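I went to the open day at Zinwood in July expecting to stay an hour and ended up missing my bus home. Most of the visitors were crowded around the big palletizer near the entrance, and I understand why - it's loud and it throws heavy sacks around. But the thing I keep telling people about was a white table at the back, where two arms were sorting groceries.
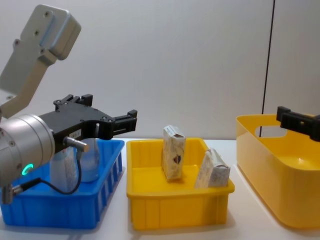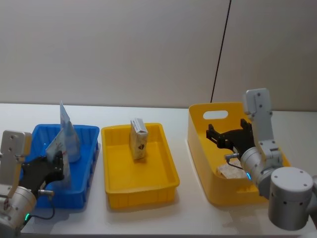
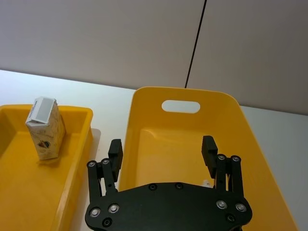
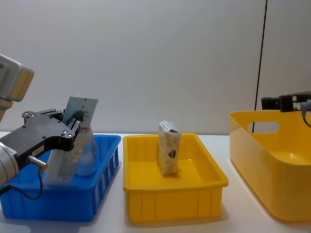 *The sorting table at the Zinwood open day. The third picture is the view from the gripper itself.*

I think more places should show robots this way, on small and slightly boring jobs, close enough that you can lean in and ask questions. Bottles, cartons and packets moving between plastic bins is a job everyone in the room has done. You know exactly how hard it is for you (not hard at all), so you can see how hard it is for a machine. With the palletizer I had nothing to compare it to. I can't lift those sacks.

And packaging is a wonderful test! A little carton has a nice square shape until somebody squeezes it, and then it has a bent corner and leans against the side of the bin. A thin packet hardly has a shape at all. A clear bottle is a nightmare for cameras, as Charmaine Magagula explained to me while she was resetting the table, because so much of what the camera sees is whatever happens to be behind it. She runs the Alaoui project, the group's name for all the two-arm work, and she had clearly been answering the same five questions since morning and was still happy to get a sixth.

My question was why two arms. She said one arm could do most of it, only slower, and that the interesting part is teaching them to stay out of each other's way over a shared table. The team had logged 2,187 practice picks before the open day, 378 of them with clear bottles. I asked how many had gone wrong and she laughed and said "enough to be useful." I'd have liked a number there, and I'll say so, because a demonstration that only tells you how much practice went in has left out half the story.

That's my one complaint, and it goes for nearly every robot demonstration I've been to. Put the misses on a board next to the table. People won't walk away. The best moment of my afternoon was a miss: a carton slipped and tipped over, the arm stopped, and a whole row of grown adults went "ohhh" and bent down to look. Bongani Mthembu, who drives a delivery van and had come with his daughter, said he'd dropped worse before breakfast. They both stayed for another four tries.

I've heard the argument that slow demonstrations make the field look bad. Reshma Engelbrecht, who organized a similar day at Edell last year, told me she was advised to speed up her videos or visitors would get bored. She left them at normal speed, and I'm glad. Watching an arm take its time over a packet gave me room to look at my own hands and wonder how on earth they do it - how much I feel through my fingertips, how early I start to close them, how rarely I look.

So if there's an open day near you, go, and walk past the loud machine. Find the table with the groceries on it and stand there longer than feels polite. Zinwood says the next one will be in spring, and I've already checked the late bus.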